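Leave One Thing Out

I have a rule in my house now, and my sister thinks it's a terrible rule, and I'm going to defend it here because she doesn't get to edit this column. When we tidy up at night, one toy stays out. Just one. Everything else goes in the bins, the bins go on the shelf, and one soft, silly thing gets to stay on the table until morning.

I came to this the hard way. Back in April I went on a decluttering tear that I'm still a little embarrassed about. I'd read a long piece about clear surfaces and calm minds and I bought the whole idea, plus a set of those stacking Orkgate bins with the snap lids (23 of them, and no, I don't want to talk about what they cost). I cleared the kitchen counter. I cleared the windowsill. I cleared the coffee table so thoroughly that my own mother walked in and asked if we were selling the place.

And it looked great! I'll give the clear-surface people that much. I took pictures. I sent them to my sister, who sent back a row of hearts. Then I sat down on the couch with my coffee and felt like I was waiting for somebody to call my name and check my insurance card.

It took me a couple of weeks to work out what was bugging me. We live in a small rental in Trorkdale, on the second floor, over a guy who practices the trombone. Nobody is ever going to mistake it for a hotel. The kids are four and seven. When I scrubbed every trace of them off the furniture by eight at night, I was spending the quiet part of my evening in a room that had nothing to say to me. I missed the evidence - the dumb little things with faces.

So I started letting one stay.
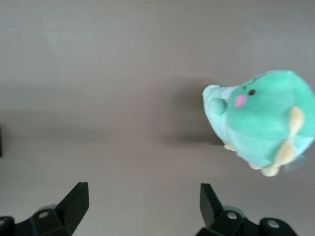 Rosimeire Guerra wrote in after I mentioned the rule in my last newsletter, and she was not having it. One toy is how it starts, she said. She raised three boys in two bedrooms, and in her experience a stuffed animal left out overnight has five friends by breakfast. Her advice was to put it all away, every night, no exceptions, and let the kids be the ones who miss it.

I've thought about that a lot, and I don't think she's wrong about her house. Three boys in two bedrooms is a different sport. I also think there's something good in kids learning that a day has an end and things go home at the end of it. Mine grumble about cleanup, but they do it, and I'd never trade that for a free-for-all.

But a plush toy really isn't clutter the way mail is clutter. Mail wants something from you. So does the drill you haven't put back, and the library book, and the permission slip. Those are chores lying around in disguise, and I still sweep them off the table like a maniac. A round green creature with a pink cheek and a stitched eye wants nothing. Is it a turtle? A baby dinosaur? We've had that argument at dinner and I've heard strong cases on both sides. Either way it's not asking me to sign anything.

It works better on a plain surface, too, and this is where I owe the minimalists an apology. If the table is covered in crackers and markers, one more toy is just more mess. Put the same toy on a big bare stretch of grayish brown and suddenly you notice it. You see how puffy it is, and that somebody took the trouble to give it a blush. I walked past that pale little snout for months when it was buried in a pile, and I couldn't have told you a thing about it.

The kids took to the job right away, by the way. They alternate nights picking who stays out, and the seven-year-old takes it as seriously as a Supreme Court nomination. There are speeches. Bedtime got longer, I won't lie to you, but the rest of the pickup got faster - they want to get to the choosing part.

My sister's position is that I've invented a rule to cover for being too tired to pick up the last toy. Could be! I was pretty tired in April. She also owns a white couch, so you can weigh her testimony accordingly.

What I'd say to Rosimeire, and to anyone else standing over a bin at eight o'clock with a lid in one hand, is try it for a week. Clear the table all the way, then put one thing back. If it has five friends by breakfast, write me again and I'll print the letter.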